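Chapter 7

The Working Surface

Before you read this chapter, look at the nearest desk or bench that somebody uses every day. Write down what is on it, leaving nothing out, and keep the list. You will need it for the exercise in section 7.4.

7.1 What the tidy desk is supposed to do

Most books on the running of a workroom contain a claim that a clear surface makes for better work. It is usually made early on, in a confident voice, and then left alone. Students repeat it in essays, and managers repeat it in emails on Friday afternoons. We have no wish to argue for mess, but we would like to know where the claim comes from and what exactly it says, and on both points the usual books are rather thin.

Take the word "clear" to begin with. A kitchen worktop with a kettle, a toaster and a bread bin on it is called clear by most of the people who cook there. A joiner would call the same surface blocked. An office desk holding a screen, a keyboard and a mouse is counted as empty in almost every survey we have read, though those three things may take up more than half of it. So when a writer reports that people with clear desks made fewer mistakes, the first question has to be which things the writer decided not to see.

The second question is who cleared the desk, and when. A surface may be bare at nine in the morning because the work has been done well, or because it has not been started, or because everything was swept into a drawer the night before. A person walking past with a clipboard can't tell these apart. Roswitha Holzer ran the stores of a small repair firm in Womville for many years, and she put it more bluntly in her notes to new staff: "If your bench is empty I shall want to see your drawers."

Then there is the matter of selling. A great deal of what is written about order at work comes from firms that make boxes, trays and labels. The Drikutix wall planner, which some readers will have met at school, came with a booklet stating that a worker loses 8 minutes in every hour looking for things. The booklet gives no source. We wrote to ask for one and received a discount code. The figure may be right, but it should not be passed on as if someone had measured it, and we ask you to treat any number of this kind in the same way, including the ones in this book.

7.2 Front and back

One arrangement turns up so often in real workrooms that it deserves a name. There is a surface where the present job is done, kept fairly open, and a second surface within sight of it where everything else ends up. We shall call these the front and the back. Few people plan it this way. It grows over a few weeks, in homes as well as in workshops, and if you remove the back, a new one will form on a chair, a windowsill or the floor.

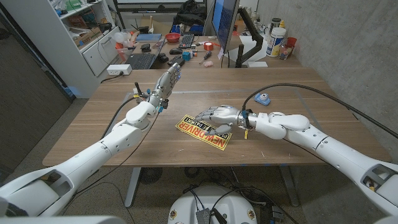
The back is where advice on tidiness tends to go wrong. It is treated as a failure of the front, a place for things that ought to have been put away. Yet many of the things on a back bench have been put away, in the sense that the people who use them know where they are. A screwdriver left beside a keyboard looks like neglect to a visitor. To the person who picks it up several times a day, the spot beside the keyboard is its home, and hanging it on a labelled hook across the room would make the job slower.

This does not mean that every object on the back has earned its place, and here we part company with writers such as Phong Mạch, who holds that a crowded bench is "a map of the work". Some of it is. A roll of tape, a screwdriver and a laptop can each be tied to a task without much effort. A cup can be tied to a person. But there is nearly always a remainder: a small box that might be empty, a jar kept for something or other, a bit of plastic that may have come off a thing thrown out last November. A map that includes all of these would be hard to follow. Mạch's reply is that we simply don't know enough about the work. Perhaps so, but that answer can be given for any object whatever, and it should make us suspicious.

Signs and notices are a special case. They are made to be read in one setting and they go on saying the same thing in every other. A magnet made for the back of a car, with "NEW DRIVER" on it in bold letters and "PLEASE BE PATIENT" on a strip above, may well be found lying flat on a desk, where there is no traffic to read it. A tidy-minded inspector would class it as out of place. An easy-going one would call it part of the character of the room. Neither has found out anything. To know whether it belongs there you would have to ask who uses it, how often, and where it goes in between, and those are the three questions this chapter will keep coming back to.

7.3 The trouble with counting

The best-known study in this field was carried out by Pejman Kiani and Ingeborg Mösli, who listed the contents of 300 desks in offices and college workrooms. They sorted the objects into "active" and "idle" and found far more idle ones than anyone had expected. The study is careful and we recommend it. It also has a weakness that its authors admit in their last few pages: an object was marked active if it moved between two visits. A lamp that was used every evening and never shifted was therefore idle. A paper clip knocked by an elbow was active.

Leonie Haslinger tried to repair this by asking people to keep a diary of everything they touched. Her method is better in theory. In practice most of her diaries stop on the second day — some in the middle of the morning — and those that go on were kept by people who seem to have enjoyed keeping diaries. You may draw your own conclusions about how far they stand for the rest of us.

What can we say with some safety? Flat surfaces fill up. They fill faster when they are at waist height and near a socket. Cables are the last things to be tidied and the first to come back. Shared surfaces fill faster than private ones, and the things left on them stay longer, as each person takes them to be somebody else's. Beyond this point the evidence becomes patchy, and readers who want firm rules may find sections 7.5 and 7.6 a disappointment.

7.4 Exercise: your own list

Take out the list you made at the start. Against each item write the name of the person who last used it, if you know. Leave a blank if you don't. Do not guess, and do not tidy anything before you have finished.

Now show the list to someone who shares the surface and ask them to fill in the blanks without seeing your other answers. Mark every item on which the two of you disagree, and bring both versions to class.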